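About Nellmont

Nellmont makes single-wall paper cups for cafeterias, schools and event caterers. The company was set up by Wekesa Lukumay and Imani Kinyua in a leased unit on Pearce Road, with one forming machine and a secondhand die cutter. Cup forming and packing are still done at that address. Printing moved to the Vutow building in December, when the first site ran out of floor space.

Board arrives on reels, coated on one side. It is printed, die cut into fan-shaped blanks, wrapped on a tapered mandrel and sealed along the side. The bottom disk is set and crimped, and the rim is rolled last. Each forming machine runs one cup size at a time, and a size change takes most of a shift.
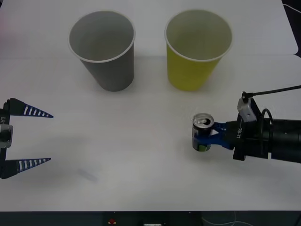
Color is applied to the outside of the board before cutting. Our Plismont range is a plain stock line with no logo, ordered mostly by customers who sort drinks by cup color. Gray and yellow are both in the range, and each is finished with the same white rolled rim, so the two can be used together at one counter. Rim thickness and roundness are checked at the start of every run. Cups are also stood upright on a flat white surface and inspected for lean, scuffs and uneven color near the base.

Stock colors are packed in cartons of 1,000. The minimum order is 3,000 cups per color. Custom printing requires a proof signed by the customer, and the plates are kept on file for repeat orders.

Wekesa Lukumay is responsible for production and tooling. Imani Kinyua handles board purchasing, quality records and customer accounts. Sample packs of 60 cups can be requested through the contact form. State the cup size, the color and whether lids are needed, as lids are bought in and shipped separately.

Page last revised 9 March 2019.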